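Subject: Re: [brusside-trade] Visitor levy, second draft
From: Ó Néill

The second draft of the Brusside visitor levy came out in October and differs from the first in one respect that matters to us. The charge now falls on the room, not the guest, and small premises lose their exemption. The old threshold was 14 beds. Under the new wording any licensed house pays, including those open only in summer.
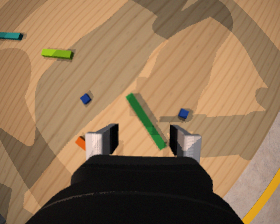

Flendero wrote:
> I read clause 6 differently. It says "premises in regular use",
> and a house shut from autumn to spring could argue that it falls
> outside. The ministry used the same words in the ferry order and
> never enforced them against seasonal operators. I would wait for
> the guidance before telling members to budget for it.

The ferry order had a schedule defining regular use. This draft has none, so the licence itself will be taken as proof. I would not rely on past practice, as the ministry has changed hands and the new coalition needs the revenue.

On the figures: the annual charge is 100 per room, with a fixed penalty of 1,000 for late registration. Roughly 440 houses in the district would be caught, most of them never registered for any levy before. The port hotels already file returns and will hardly notice.
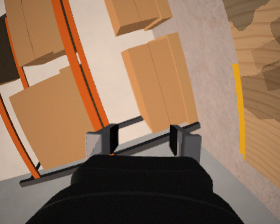 The penalty is the weaker part of the draft. It is set by order, with no right of appeal to the district court, and the opposition has said it will table an amendment. If we want wording in that amendment it has to reach the Zarkavis office before the second reading - a general letter of complaint will be filed and forgotten. I suggest one page, limited to clause 6 and the penalty.

Comments on the list by noon tomorrow, please.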